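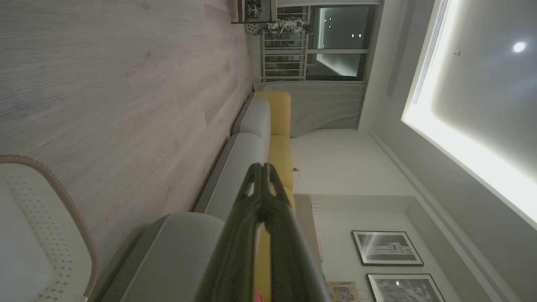

Living Room Refresh: Your Questions

Welcome to the sofa and living room FAQ from Jurnari! Sabina Šimek collects the questions that land in our inbox and answers them herself, usually with a coffee going cold next to her. Last updated 31 August 2025.

I have a gray sofa and I'm bored with it. Do I need a new one?

Please don't give up on it yet! Gray is a wonderful base, and new back cushions can wake the whole thing up. Mustard yellow is my favorite with light gray, and I'd run it the full length of the sofa instead of scattering a couple of small pillows at the ends. One long band of color looks calm and cheerful at the same time, and you'll see it the minute you walk in.

Won't mustard go out of style?

Maybe, but who cares if you love it? Covers can be changed. I've had mustard at home through two apartments and three rugs, and I still get a little happy when the evening lamp hits it. If you're nervous, start with covers only and keep your old ones in a drawer.

Which yellow should I pick?

Look at swatches in your own room, in the morning and again after dark. A yellow with some brown in it sits nicely next to gray, while a lemony one can look green under cool bulbs. Lay the swatch flat against the back of the sofa (holding it up in your hand doesn't tell you much) and leave it there for a few days.

Do the seat cushions have to match the frame exactly?

Nope! Two grays that are close but not identical look great together. A darker piped edge is a lovely detail too, especially on a big plain cushion, where it gives the shape a nice crisp line.

My back cushions keep slumping. Help!

Take them off and fluff them from the corners, then put them back in a different order. The one in the favorite TV spot always suffers most, so let it have a turn at the far end. If the filling has gone lumpy, unzip the cover and break up the clumps by hand. It's oddly satisfying. Foam cushions that have gone soft need a new insert, and most foam shops will cut one while you wait if you bring the measurements.

How do I wash the covers?

Check the label first, always. If they're machine washable, close the zippers, turn them inside out and go cold and gentle. Wash all the yellow ones in the same load, even the clean ones, or you could end up with two yellows. I put mine back on when they're just barely damp so they stretch into shape, then keep everyone off the sofa until they're fully dry. (Good luck with that if you have kids.)

What kind of chair goes opposite a long sofa?

Something that looks light! A white chair with a perforated pattern is perfect, as you get a real seat without a big block of upholstery in the way. I'm also crazy about woven rope trim in tan. It warms up the white and ties in beautifully with mustard. Turn the chair toward the sofa so people can talk to each other.

How much space should I leave between them?

Enough to walk through without turning sideways. I like 40 inches if the room allows it, and a bit less is fine in a small place. You can leave the floor bare there. A pale wood-grain floor is pretty, and it's so much easier to sweep.

Any tips for cleaning laminate around the sofa?

Vacuum with the soft brush, then use a mop that's wrung out really well. Puddles are bad news for the seams. Put felt pads under anything that gets moved, chairs above all, and swap them when they get gritty.

Sheer curtains or heavy ones?

Sheer, if you can live with a little light in the morning. Pale gray sheers in soft folds look good gathered at the end of a sofa, and they don't fight with a bright color. Give them a shake when you vacuum!

Can I leave my walls plain white?

Yes, yes, yes. White behind yellow looks fresh, and you can hang something later if you start itching for it.

Where should I put figurines and other little treasures?

Near a window is a fun spot, as long as they don't stop you from opening it. Try a white piece beside something in dark metal, plus one round shape. Odd animals are welcome.

Can I send in my own question?

I'd love that! Use the contact form and tell me your sofa's length and color. The next batch of answers goes up in September, and there's already one in there about velvet and cats.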